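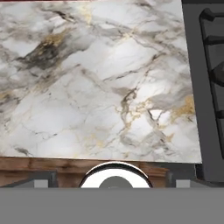 Stendia opens its simulated kitchens to outside trainers

PLOLTTHORPE, August 2022 – Stendia, which teaches robot arms to do household chores at a speed most households would find trying, today released Jarkari, a set of simulated kitchens for collecting practice examples.

Jarkari lets a person steer a virtual arm through a task while the software records every movement, including the regrettable ones. The recordings are then used to train a learning system that will try the same job on its own. The first release has 200 kitchens and 151 recorded tasks, from opening a drawer to moving a pot off the stove.

Counters, cabinets and stoves are changed from one kitchen to the next, so that a robot brought up on plain white laminate does not lose its nerve at the sight of veined marble.

"Our first system was superb in exactly one kitchen," said Duangjai Srithong, head of data collection at Stendia. "Then we changed the countertop and it behaved as if we had moved it to the moon."

Operators work in shifts of 3 hours, with each task recorded by 4 different people. Nele Sperling, who runs the operator team, said the variety is useful. "Some people close a cabinet gently. Some close it like they're leaving a marriage. We keep both and label them."

Sukprasert, a maker of kitchen fittings, is the first outside company to use the set. A second release, covering sinks, is planned for December. Dishwashers remain under discussion.

Research groups can request access through the Stendia press office in Ploltthorpe.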